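## Prokeck rejects every goal where the two grippers get close

Forum: Planning and Control > Dual arm
August 14, 2026

Moving this out of the calibration thread, where it was getting lost. On the Faltadus bench we run two arms facing each other over a teal cloth, planned as one group in Prokeck. Anything with the grippers well apart plans fine. As soon as the goal puts the left curved finger near the pointed tip on the right arm, I get GOAL_IN_COLLISION and no path.

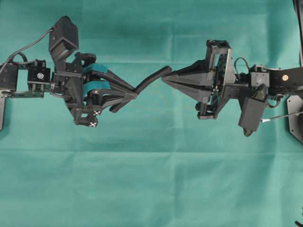
**slowjacobian**
*Thread starter · Planning stack maintainer, Faltadus*

You can reach that pose by jogging each arm by hand with the Drakosix driver. The tips have a gap between them. Prokeck says they overlap.

What I have checked:

- joint limits, both arms
- base-to-base transform, redone with Obeidat
- self-collision matrix, regenerated from scratch

Link padding is at the default 7 mm. I would like to keep it there if I can. Config:

```
group: both_arms
collision_padding_mm: 7
mesh: convex_hull
state_max_age_ms: 300
```

---

**torque_ripple**
*Member*

It's the padding. It goes on both sides, so two links each get 7 mm and anything closer than 14 counts as a hit. Set it to zero for the finger links and move on.

---

**hullbreaker**
*Member*

I don't agree that it's the padding, or at least not first. You have `mesh: convex_hull`. That left gripper has a long curved finger with a shorter one under it, and a single hull over both fills in all the space between them. Same thing on the right if the frame behind the cone is in the same link. Load the hulls in the viewer and look before you change any numbers.

Zero padding on fingers is how I bent one.

---

**torque_ripple**
*Member*

The tip is the tip whether it's a hull or not. The hull doesn't grow past the end of the finger.

---

**hullbreaker**
*Member*

It doesn't grow past the end, but it does grow sideways, and the other arm isn't always coming in dead straight. Both things can be true here. Fix the hull, then see how much padding you can live with.

---

**slowjacobian**
*Thread starter · Planning stack maintainer, Faltadus*

Looked at the hulls. hullbreaker is right about the left gripper: it was one solid wedge from the long finger down to the lowest bracket. I split it into a link per finger plus the linkage. Some goals that failed now plan. The tip-to-tip one still fails, so torque_ripple gets half a point.

The other case I care about is the right gripper closing with the black ribbed band hanging just past its fingertips. The band isn't in the planning scene at all. The mechanism it's draped from is.

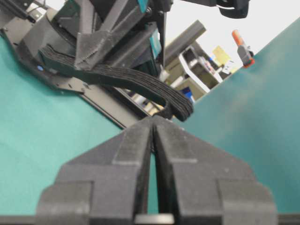

For that one I don't want the planner involved in the last part of the move. My plan is to have Prokeck stop at a standoff pose, then hand over to a Cartesian servo loop with a force stop. The loop takes 35 ms per cycle on our machine, mostly image transfer. Is that too slow?

---

**latency_budget**
*Moderator*

35 ms is OK if you go slowly. Your `state_max_age_ms: 300` is the part I'd worry about. At handover the servo node can start from a joint state that is 300 ms old, and if the arm was still settling, the first command is a jump. Drop the limit and wait for zero velocity before switching.

Also, don't turn off collision checking in the servo loop. Use a pair allowance for the finger links only and keep the wrists and forearms checked. The boxes and cable loops on top of the wrists stick out a lot more than people model.

---

**torque_ripple**
*Member*

Cables aren't in my model either. I just pad the wrist.

---

**hullbreaker**
*Member*

So you do use padding.

---

**slowjacobian**
*Thread starter · Planning stack maintainer, Faltadus*

Going with the pair allowance for fingers, 7 mm everywhere else, and the velocity check at handover. I still need a box for the wrist cables on both arms. Will post the new collision file once that is in.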